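Home & Tidying Help > Small Items > Jewelry

How do I store bracelets so they stop turning into one bracelet?

Asked by Nour Abou Jaoude
Viewed 137 times

I have what I would call a modest number of bracelets and what my sister would call a condition. Most of them are beads on elastic. Some are bangles. A few are those thin chain things that come out of any container already knotted, even if you put them in separately and closed the lid gently and spoke to them.

For years they lived in a cookie tin on top of the dresser. The tin has a picture of a lighthouse on it and is the right size for exactly nothing. Every morning I would put my hand in, pull, and get the whole population. Then I would pick one off the bunch, be late, and drop the rest back in from a height.

Things I have tried so far:

A hanging organizer with clear pockets. It went on the back of the closet door and I forgot it existed until April, when I opened the closet all the way to look for a suitcase. Everything was in perfect condition. I had bought replacements.

A jewelry tree. Fine for necklaces. Bangles slide down the branches and collect at the trunk, and if you brush against it in the dark it sounds like a burglar with a tambourine.

Zip bags. Worked, looked like evidence.

So now I am on trays. I like a tray because I can see what I own. My worry is that a tray is just a cookie tin that has given up on having sides. My other worry is the elastic. Two of my beaded ones have snapped in the past year and I don't know if that's how I store them, how I take them off (badly), or just age. One went in the middle of a supermarket and I want it on the record that strangers were very kind and that beads roll farther on that kind of floor than you'd think possible.

So: tray or no tray? If tray, how do I keep the bangles from bullying the beads? And do hair ties count as jewelry, because mine seem to believe they do.

The dresser is an Olen, the narrow one, if anyone has it. Top drawer is shallow. I could give up half of it, which is currently batteries and a single mitten.

Heiðrún Fogh
Marked as helpful by 51 readers

Tray. I held out against trays for a long time on the grounds that they are a lid's way of leaving you, and I was wrong.

What matters is the depth. You want it shallow enough that things can only lie in one layer. The second you can stack, you will stack, and once you stack you're back in the lighthouse. A lip is good, because round beads have plans of their own, but the lip should be low enough to get your fingers over without thinking about it. If you have to dig, it's a bowl.

Second thing is color. I used a dark wood tray for a year and lost a brown bangle in it. I didn't lose it in the sense that it went anywhere. It was in the tray. I bought white after that and found I owned several things. Light inside, and any color you like around the rim so you can tell your tray from your kid's tray from the one the mail goes in.
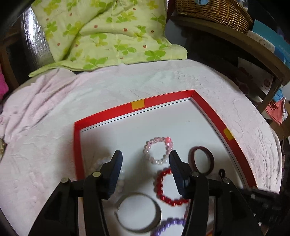

Flanport, August 23, 2022. Dating this because I came back to finish the answer after dinner, and the site eats drafts without warning.

The white floor in that tray with the red border is what I mean. A dark maroon bangle is the sort of thing that vanishes on walnut, and there it can't. The pink beads and the red beads are easy to tell apart too, even lying next to each other. And yes, there's a little black hair tie in with them. There is always a hair tie. I've stopped evicting them.

On bangles versus beads: give the bangles one side and the beads the other, and don't get fancy. I tried dividers. The dividers made sections of a size that suited rings, and I don't wear rings. A strip of felt down the middle did the same job for the price of a strip of felt. Bangles can lean on each other all day and come to no harm. Glass beads knocking against a hard bangle every time you yank the drawer open will get little chips in them eventually, and you'll feel those on your wrist before you see them.

On elastic: most of it is how you take them off. Roll the bracelet over the widest part of your hand with the other hand. Don't hook a finger under and pull, which is what everyone does, including me in a hurry. Lay it down in a loose circle when it's off. Hanging a heavy beaded one on a hook for months stretches it, and then one day you're in the supermarket.

Keep perfume and hand cream away from it as well. Put the bracelets on last.

The shallow drawer sounds ideal. Batteries can go in the kitchen like everybody else's. I have no advice about the mitten.

Comments on this reply

Nour Abou Jaoude: I hook a finger under and pull. I have always hooked a finger under and pulled. I feel like I've been told I chew wrong.

Heiðrún Fogh: You may also chew wrong, I'd have to see it.

Cayetano Echevarría: Seconding felt. The adhesive kind leaves a gray line forever when you change your mind, so get the plain kind and let it sit there by its own weight.

Valdemar Eyvindsson
Marked as helpful by 30 readers

Own fewer bracelets.

Comments on this reply

Nour Abou Jaoude: Thank you Valdemar.

Lai-ching Peng: He said this to me about casserole dishes.

Valdemar Eyvindsson: And how many casserole dishes do you have now?

Lai-ching Peng: More.

Lai-ching Peng
Marked as helpful by 93 readers

I restring these for people, mostly friends, mostly in exchange for lunch, so I'll take the elastic part and leave the furniture to Heiðrún.

If two went in the same year and you bought them at the same time, it's likely just their age. Elastic cord dries out whether you wear it or not. It's worse in sun and worse over a radiator, so a drawer beats a dresser top for that alone. Before you decide a bracelet is healthy, spread two beads apart with your thumbnails and look at the cord between them. If it's gone cloudy or fuzzy, or you can see thread-like bits coming off, take it apart now, over a towel, on a day of your choosing.

Over a towel. I can't stress the towel enough. Round beads on a bare table are a hobby in themselves.

To restring:

Lay the beads out on the towel in the order you want them. If there's a charm or an odd-colored bead, put that next to where the knot will go, as it gives you something to hide the knot beside.

Cut more cord than you need. Stretch it a few times by hand before you string anything. Fresh cord gives a little in the first week, and if you skip this you get a gap with bare cord showing and think you lost a bead.

Tape one end down. I use a binder clip, which is also fine, and which I then leave on and wonder why the bracelet is so hard to close.

Surgeon's knot, pull it snug, tiny dab of glue, let it dry all the way, then tuck it inside the nearest bead with a big enough hole. Do not trim the tails flush while the glue is wet. I've done it. The knot opened in the car.

For cord I use Kvaran, the thicker one for heavy glass and the thin one for anything light. There's another called Encombe that people like. I found it slippery to knot, but my knots are nothing to brag about, so ask someone with better ones.

As for storing them, I agree with the tray and disagree slightly on the layout. I'd put whatever you wear most at the front and let the rest sort itself out. Beads on one side and bangles on the other is very nice for the first few days. After that you're putting things away half asleep with the light off, and they go wherever your hand goes. A tray forgives that and a system doesn't.

The thin chains need to come out of there, though. Close the clasp before you set each one down and keep them in the zip bags you already have, flat, at the back of the drawer. I know, evidence. But they can't knot through plastic.

Hair ties: they're not jewelry, but I wear one on my wrist nearly every day, so I'm not the person to enforce it.

Comments on this reply

Cayetano Echevarría: Does the glue matter? I used the general household kind and it went white and crusty and scratched my daughter's wrist.

Lai-ching Peng: It matters, yes. Get a jewelry glue that stays flexible. The household kind dries hard and will do what yours did.

Nour Abou Jaoude: Checked the cords last night. Four are fuzzy. I had a towel down and still lost one bead under the Olen, where I also found the other mitten.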